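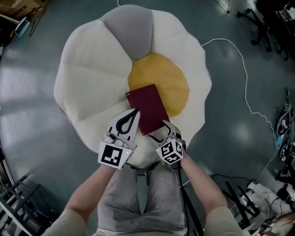

Hardcover on the egg cushion, gripper on the book's lower corners

Book keeps twisting in a two-finger gripper, any ideas?

Siu-ming Liao
Hi all, I'm building a handheld gripper at our shared workshop, two printed fingers, a marker tag on one and a marker cube on the other so I can track where they go. Mugs and boxes are fine! Hardcovers are driving me nuts. I grab one low down by the corners, lift it off something soft, and it swings around like a pendulum. The book is 708 grams on my kitchen scale. I already turned the motor current up and all that did was dent the cover. Do I need bigger pads or a different motor?

Tshepo Mtshali
Don't buy a motor yet. You're holding it way too far from the middle, so all that weight is trying to turn in your pads. Grab nearer the center of the long edge and see how it goes. Then stick on softer pads, 2 mm silicone sheet is what I use (the Tarnemik stuff, cheap, comes with glue on the back). Mine held a cookbook fine after that, and I had the current down to 400 mA. Oh, and wipe the cover first, dusty cloth slides like crazy.

Bogdan Kwiatkowski
same problem here, gave up and only do paperbacks now lol

Siu-ming Liao
Thanks Tshepo, ordered the silicone. Does it matter which way the grain on the cover runs, or is that overthinking it?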